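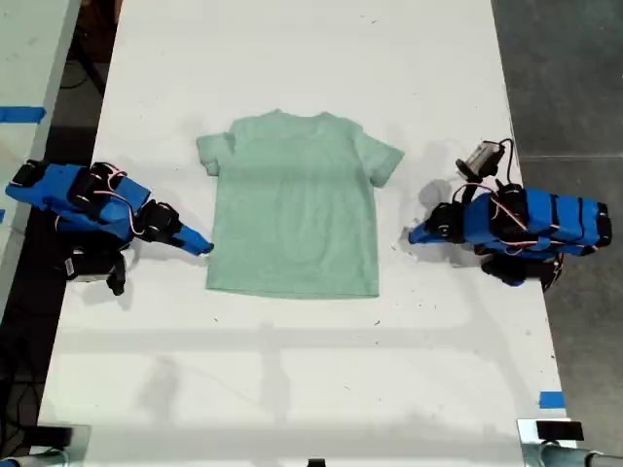
Notebook, July — equipment plan for the folding bench

Started 9:40. Purpose of today is to finish the list for the next purchase so Ciarán Madigan can put it in the budget before he goes on leave. I write also what I am unsure of, so the next person does not need to ask me.

What we have now

One bench with two blue arms, printed links and black servos, one at each side of the white table. Wrist camera is on the right arm. T-shirts are the only garment on the list for this quarter. The mint one is our standard shirt because the colour is close to the table and it is a hard case for the segmentation. If the model finds the edge of this shirt, it finds the others.

What we want

A second bench, same layout, so that two people can work at the same time. At the moment one person waits while the other records, and in the afternoon this is a bad use of everybody.

Servos

The quote from Mirkow came this morning. They sell the servos in boxes of 30. For two new arms plus spares we need less than one box, so one box is enough and the rest go in the drawer. Price per piece is better than last time, but shipping is separate and they did not write how much. I asked.

Tranari has the same servo in single pieces and can deliver in 4 days. It costs more for each one. My opinion: Mirkow for the main order, Tranari only if something burns in the middle of a recording week. Ciarán agrees, he wants it written here so we do not discuss it again in autumn.

Do not forget that the gripper servo takes the most load. In the spare parts count I put two grippers' worth extra.

Printed parts

We print these ourselves, so only filament goes in the budget. Same blue as now. I thought about grey to save a little, but then the two benches look different to the cameras and we must collect more data to cover it. The filament is cheap compared to our hours. Seven spools, which includes the failed prints (I was generous with the failed prints).

Camera

Open question. The second bench needs at least one wrist camera. Should we buy for both wrists this time? Obradović has a small one that fits our bracket, I measured it on the drawing and the holes are correct. The cable is short, and on our arm the cable must have enough slack to curl when the wrist turns. An extension costs extra — put 25 dollars per camera for this.

For the budget I write two versions:
Version A: one wrist camera for the new bench, nothing changes on the old one.
Version B: wrist cameras on all four arms, so three new.

I prefer B. Ciarán says A is easier to get signed. We send both.

Table and clamps

The table top must be white and matte. I looked at the one from Grimelard and it has a glossy finish, so no. We ask them if they make a matte one in the same length. The present table has scuffs and small dark specks on it, and I would like to replace the top in the same order if the price allows. Low priority.

Clamps: buy the metal type again. Tape is not in the budget, we take it from the general store.

Light

This was not in the first list and I add it now. The shadows on the table make a grid on the lower half, exactly where the bottom of the shirt lies. A diffuser panel over each bench would help. I don't have a price. Put a placeholder line and mark it as estimate.

To do
- Shipping cost from Mirkow, write again if no answer by noon tomorrow
- Ask Grimelard about matte top
- Price for diffuser panels, two pieces
- Ciarán: check if servos go under consumables or under equipment, the form is different
- Check the floor space for bench two, the cables between the tables must move first

Stopped 11:15. The spreadsheet is in the shared folder, second tab. First tab is the old version, please do not edit it.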